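This site uses cookies to keep you logged in. Accept | Manage settings

Topic: Soil moisture probes in drip potatoes, worth it?

furrowfan
Okay, I am hooked! I put 2 Skandard probes in my 60 acres of drip potatoes last March and I check them before coffee now. The sandy end was drying out way faster than I ever guessed, so I split it into its own zone. Best thing I've done on this place in years.

claydirt
Glad you like them, but two probes can't speak for 60 acres. I ran the same kind near Isevberg and got one good reading and one from next to a rock. I went back to the shovel.

furrowfan
Fair! I still dig too - the probe just tells me where to dig first.

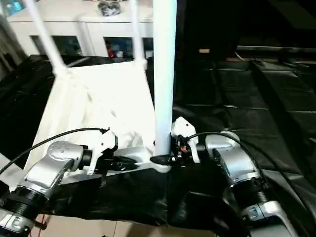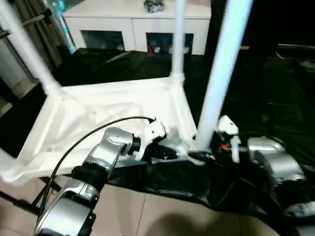
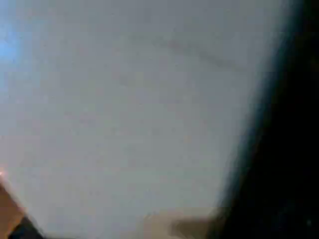 claydirt wonders how deep you set them, and so do I. Mine went in too shallow and every reading swung like crazy after each drip run. Moved them down into the root zone and wow, what a difference.
- bench_row

furrowfan
Middle of the hill, right in the root zone. I map it all in Sorano and love it.

claydirt
Sorano wanted $728 from me for the year. That buys a lot of shovels.

bench_row
Try the Oyewole sheet, it's free and takes up to 100 readings. Plenty for one field!

Contact the moderators | Back to top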